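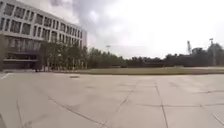

Das mehrstöckige Gebäude mit Vorplatz und Grünstreifen

Zwischenbericht zum Projekt »Erzählcafé Zuvura«
An die Lerkuter-Stiftung, zu Händen von Frau Najwa Matar
23.12.18

Liebe Frau Matar,

kurz vor den Feiertagen möchte ich Ihnen, wie im August versprochen, ausführlich berichten, wie es mit unserem Erzählcafé weitergegangen ist. Ich fange am besten mit dem an, was uns am meisten freut: Die Sammlung der aufgezeichneten Lebensgeschichten ist auf 473 angewachsen, und es melden sich immer noch Menschen, die zuerst nur zum Zuhören gekommen waren und dann doch selbst etwas erzählen möchten (manchmal erst beim dritten Stück Kuchen).

Die Treffen finden jetzt an drei Orten statt, und die neue Gruppe in Grirncombe hat sich schneller zusammengefunden, als wir zu hoffen gewagt hatten. Dort wird viel über die Schulzeit gesprochen, über Lehrstellen und erste Wohnungen, und eine ganze Weile ging es fast nur um Kochrezepte, was die Abschriften zu einer recht appetitlichen Lektüre macht. Fünf der Erzählenden haben uns Briefe und Familienfotos überlassen, die wir einscannen und danach zurückgeben.

Weniger gut läuft es mit den Abschriften. Für eine Stunde Aufnahme brauchen wir gut einen Arbeitstag, bei Dialekt auch länger, und der Rückstand ist seit dem Sommer leider größer geworden. Wir haben deshalb mit dem Schreibbüro Tannous vereinbart, dass es die längeren Gespräche übernimmt. Die Kosten dafür bleiben im bewilligten Rahmen, da wir bei der Raummiete weniger ausgegeben haben als geplant.

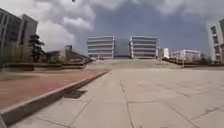
Plattenbelag und die flachen Stufen zu den Gebäuden

Neun Geschichten sollen im kommenden Jahr als kleines Lesebuch erscheinen. Die Auswahl ist uns wirklich schwergefallen, und über zwei Texte sprechen wir noch mit den Familien. Den Druckauftrag vergeben wir erst, wenn alle Einverständniserklärungen unterschrieben vorliegen. Eine Leseprobe schicke ich Ihnen gern vorab!

Offen ist noch die Frage, wo die Tonaufnahmen auf Dauer aufbewahrt werden. Dazu würde ich mich im neuen Jahr gern mit Ihnen zusammensetzen. Die Aufstellung der Ausgaben liegt diesem Bericht bei.

Haben Sie herzlichen Dank für Ihre Geduld und Ihre freundlichen Nachfragen, auch im Namen der Gruppen.

Mit den besten Grüßen
Die Projektleitung Erzählcafé Zuvura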